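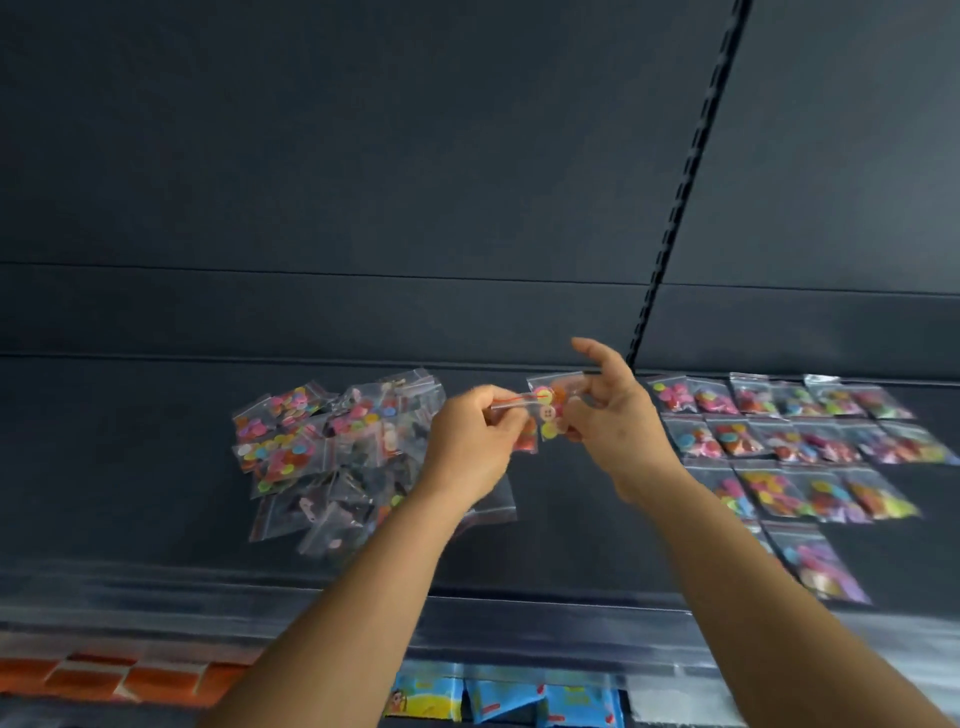 Unit 6 handout: The bag-picking fault at Arnance
Robotic Handling, second half of the course
Instructor: Berenice Meléndez

Last updated: May

Read this before the lab. We will go through the fault log together and you will need to know the order of events.

Background

Arnance is a craft supply store that tried a shelf-restocking robot on its small-goods aisle. The arm was built by Judonholm and used a two-finger gripper with a wrist camera. Its job was to take small clear zip bags of buttons from a tote and lay them in rows on the shelf, and to straighten bags that customers had moved. The motions were learned from recordings of people doing the same work by hand.

What went wrong

The acceptance test was 200 picks. The arm completed 162 of them correctly. Most of the other picks were plain misses and did no harm. The failure we care about came late in the test, on a heap of overlapping bags.

The camera software had to find one bag in the heap. It used the zipper strip as the top edge. Two strips were lying almost in line, and the software joined them into one long edge. The gripper closed between them and caught the corners of two bags. One bag slid out during the lift. The other was held by the zipper only, and the zipper opened. Buttons went over the shelf and onto the floor.

The arm did not stop. The gripper still had plastic between its fingers, so the grip sensor reported a good hold. The arm placed the empty bag in the row, counted it as a success and went back for the next one. It ran for 400 seconds with buttons in the aisle before Leopoldo Villalobos, the operator on shift, pressed the stop button. A customer had slipped but did not fall.

Causes

Amedeo Testa wrote the fault report. He lists these:

1. Edge detection had no upper limit on length. An edge longer than one bag should have been rejected.
2. The hold check looked at finger gap only. Weight was measured at the wrist but the value was not used.
3. The training recordings were nearly all of bags already in rows. Heaps were rare.
4. The aisle was open to customers during the test. The site plan from Judonholm called for a barrier, and it was never put up.

Note that cause 4 is a safety failure by itself. It would have been one even if every pick had worked.

Changes made

The weight check was turned on, with a stop if the load drops during a lift. A person now spreads out any heap before the arm starts. Restocking is done with the aisle closed. The next 100 picks were run under these rules and no bags were opened.

For the lab

Bring the fault log and mark the first line where the arm had enough information to stop. Be ready to say which sensor value you used. Lab groups are posted outside the workshop.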